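Gusutum Nursery has changed its storage advice for dahlia tubers after a winter trial at its Arkudside growing grounds. The revised sheet, issued in January, replaces dry peat with medium-grade vermiculite and asks growers to inspect stock more often.

The trial covered 194 tubers of two varieties, Morsy and Jilier, lifted after the first hard frost blackened the foliage. Half went into peat and half into vermiculite. All were held in the same unheated shed, in the dark, with the vents open during the day.

Losses to rot were lower in vermiculite for both varieties. Shriveling was similar in the two materials. More than 20 tubers were discarded in total, most of them Morsy clumps that had been stored undivided with soil still packed between the necks.

"The crown is where it starts," said Bohumila Kopecký, who ran the trial. "If the neck is bruised at lifting, the packing material makes little difference."

## Revised procedure

- Cut stems to 5 inches before lifting.
- Rinse off soil and dry the clumps upside down, out of direct sun.
- Divide in fall only where the eyes are visible. Leave the rest until spring.
- Pack in a single layer, with tubers not touching, and cover with 2 inches of vermiculite.
- Keep the container lid open until the surface of the packing is dry to the touch, then close it loosely.
- Check monthly. Remove any soft tuber and the packing next to it.

Any rigid container with smooth walls is acceptable under the new sheet, including household plastic boxes. Cardboard is still allowed but should not be reused the following season.
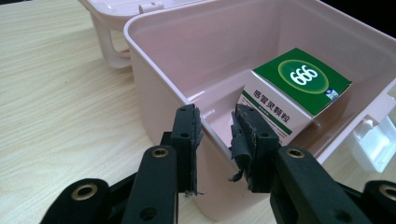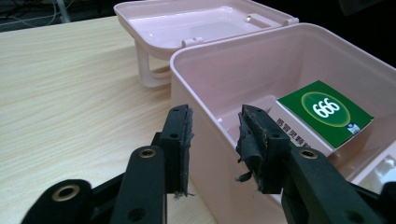
## Next trial

A second run will compare fall and spring division using Jilier only. The nursery plans to log shed humidity at bench height and at floor level, a measurement missing from the first run. Lifting dates will again follow frost.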